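How Plorus Hides Its Salvage Crates, and How to Reach All of Them

Marthinus Mtshali
22 April 2025

Plorus has seven districts and one salvage crate economy, and the two were clearly designed by different people. The map screen marks fuel stops, vendors and fast travel posts. It does not mark crates. The only indicator is a short radio tone that plays when the player is inside a crate's trigger volume, and the volume is shaped like a tall cylinder. A crate in a basement will therefore sound off while the player is standing on the roof.

The crates matter because of the Lekota upgrade track. Lekota is the scout vehicle issued in the second chapter, and its armor, winch and cooling system all draw on the same pool of salvage. Full upgrades cost 1000 units. Missions pay out a little over half of that. The rest has to come from crates, or from selling weapons back to vendors at a rate that makes the exercise pointless.

Reading the terrain

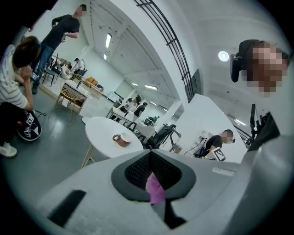

Crate placement in Plorus follows sight lines at crouching height. Most first-time players search with the camera at its default position, above and behind the right shoulder, which flattens low cover and hides the gaps under pipework. Lowering the camera changes what can be seen. A person crouched on a grey floor in a big white-walled room takes in a very different space from one standing in it, and the level designers have used that difference on nearly every floor of the Trima refinery. Shelving that looks sealed from above has an open bottom row. Ducts that look decorative have a lip deep enough to climb into.

The practical method is to enter a room, crouch, and rotate the camera through a full circle before moving. The tone should be used only to confirm that a crate is somewhere in the vertical column. After that, work upward from the lowest floor. Crates below ground level outnumber those above it in every district except the harbor.

Doors with a yellow strip are locked until the winch is at level 3. There is no way around these, and the game does not say so until the player has tried the handle. Skip them on the first pass. The strip is hard to see at night, so set the shelter clock to morning before going in.

Trima refinery

The refinery is the first district where the crates become difficult. Enter by the rail gate, which has a single guard on a fixed loop, and go down the first stairwell. The pump room at the bottom holds two crates, one behind the manifold and one on top of the control booth. The booth has no ladder. Jump from the third step of the stairs and hold the grab button early, as the animation takes longer than it looks and late input is dropped.

The remaining crates are in the cooling towers. Steam vents run on a cycle of 5 seconds on and 3 seconds off. Crossing all the vents in one pass is possible with the cooling upgrade and a poor idea without it. There is a safe ledge halfway across, on the left when entering from the south.

Skivby flats

Skivby is a flooded residential block, and its problem is navigation. Water level depends on the sluice gate at the north end. With the gate closed, the ground floors are underwater and the tone does not play there at all. With it open, the upper walkways lose power and the lifts stop. The efficient order is:

1. Arrive with the gate closed and clear the upper walkways by lift.

2. Stop at the canteen on the middle floor, where the vendor will exchange damaged parts if the player sits at the table and waits for the dialogue to finish. Walking off early cancels the trade and keeps the parts.
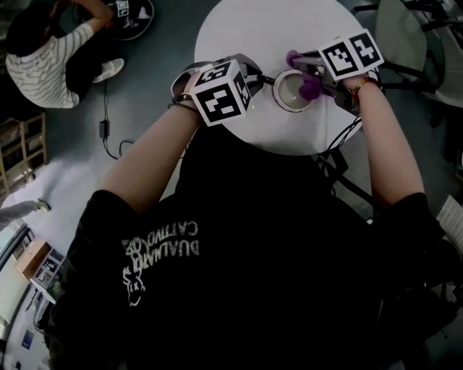
3. Open the gate from the north control room and ride the last working lift down before the power cuts out.

4. Sweep the ground floors from north to south, ending at the bus shelter, where the final crate sits inside the ticket machine. It takes one heavy melee hit to open.

Saves and known faults

Crates are recorded when the salvage counter stops moving, and opening the lid is not enough. A player who dies during the count loses the salvage, and the crate stays open and empty on reload. The July patch for the previous game fixed the same fault, so a correction seems likely. Until then, keep still for a moment after each pickup and make a manual save before the cooling towers.

The harbor has a separate issue. One crate spawns inside the hull of the moored tanker and cannot be reached on foot. Reloading from the harbor shelter moves it to the deck. It may take more than one attempt.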